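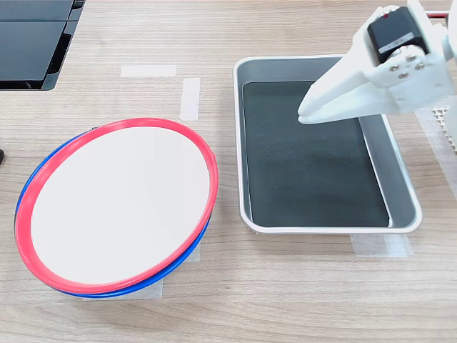

How Far Away Is "Far Away"

I spent most of Sunday building a scale model of the solar system with my nephew Yusuf, and I have been thinking about distance ever since. He is seven and had a worksheet from school with the planets lined up in a row like beads on a string, all nearly touching. He asked me if you could jump from one to the next. I said no, and then I realized I couldn't tell him much more than that without looking it up.

So we looked it up, and we made a model. These are my notes on how it went, for anyone who wants to try it with a kid or alone.

Picking a scale

You have two choices when you make a model like this. You can get the sizes right, or you can get the distances right. Doing both with the same scale is possible, but you need a lot of space.

We started with the Sun as a ball 12 inches across. The real Sun is a little over a hundred times as wide as the Earth, so at that scale the Earth comes out slightly bigger than a tenth of an inch. We used a peppercorn from the spice rack. Jupiter is roughly a tenth the width of the Sun, so it gets something a bit over an inch. We had a large marble for that. Saturn was a slightly smaller marble, and Uranus and Neptune were two dried chickpeas that I thought were a little small for the job, but they were what we had.

Mars and Mercury were both crumbs, basically. We used bits of gravel. Yusuf wanted to paint Mars, so we did, and then we lost it in the grass before lunch.

The walk

At this scale the Earth has to be a bit over 100 feet from the Sun. I had done the arithmetic the night before and I still thought I had made a mistake when we paced it out. You put a ball down at one end of the yard, you walk until you run out of yard, and you haven't reached the Earth yet. Our yard holds Mercury and Venus and that's it.

We moved the whole thing to the path by the old rail line at Komthorpe, where you can walk straight for a long time. Mercury is at about 40 feet. Venus is a little under twice that. Then the Earth, then Mars around half as far again. Those four feel like a group. You can stand at Mars, look back, and still see the ball fine.

After that there is a long gap. Jupiter is more than five times as far from the Sun as we are, so we walked past two benches and a trash can before I could put the marble down. Saturn is nearly twice as far out as Jupiter. Yusuf had stopped asking questions by then and was mostly kicking a pine cone. We put the marble on a fence post, turned around, and neither of us could pick out the Sun without knowing where to look.

We did not walk to Neptune. It would have been well over half a mile from where we started, and he wanted a sandwich. I pointed at the water tower and told him it was somewhere out past that.

What the marble doesn't show

I knew before we started that space is mostly empty. Everyone knows it in the way you know the capital of a country you've never visited. What I hadn't thought about is how little the planets would look like from each other. Standing at the peppercorn, you can't see the marble. In the real sky you can see Jupiter easily, because the Sun is lighting it up and the background is black. On a path in daylight it is just a marble a long way off.

The Moon was the part Yusuf liked best. At our scale it goes a little over three inches from the Earth and it is the size of a grain of sand. That's as far as any person has ever gone. I put my hand flat on the ground next to the peppercorn and the whole distance fit under my fingers.

Then he asked about the next star. I had that figure written down too. Light needs a bit over four years to get here from the nearest one, and it only needs a little over eight minutes from the Sun. With a 12 inch Sun, the next star would be thousands of miles down the path. I told him it would be across the ocean. He asked which ocean. I said either one.

Where I got stuck

I wrote to my friend Jummai Effiong that evening. She taught physical science for years and has done this with whole classes. Her advice was to use a smaller Sun. If you go down to 6 inches, every distance is cut in half and Saturn becomes a reasonable walk, even with kids. The Earth turns into something like a poppy seed, which is hard to hold on to, but she tapes it to an index card and writes the name underneath. I should have thought of the card. We would still have Mars.

She also said to count steps out loud and skip the tape measure. A kid remembers steps. Feet don't mean much when you're seven.

The other thing I'd change is the order. We started at the Sun and went out, and all the interesting stops came in the first few minutes. Next time I would start at Saturn and walk in. You get the long boring stretch while everyone is fresh, and it ends with four planets close together.

Other bits

If you want to do this on paper, a roll of receipt paper works for distance only. Let an inch stand for seven million miles and the Earth lands a bit past 13 inches. Neptune ends up more than 30 feet down the hall. You can't draw the planets to size on that, since even the Sun would be a dot, but you can mark where they go.

I tried a version for the stars as well and gave up. Betelgeuse is usually put somewhere over 500 light years away, and once I had written that on the card I couldn't think of anything to compare it to that helped.

Yusuf took the marbles home. I still have the chickpeas in a jar by the sink, and I'm planning to try the 6 inch version in March, when the path dries out.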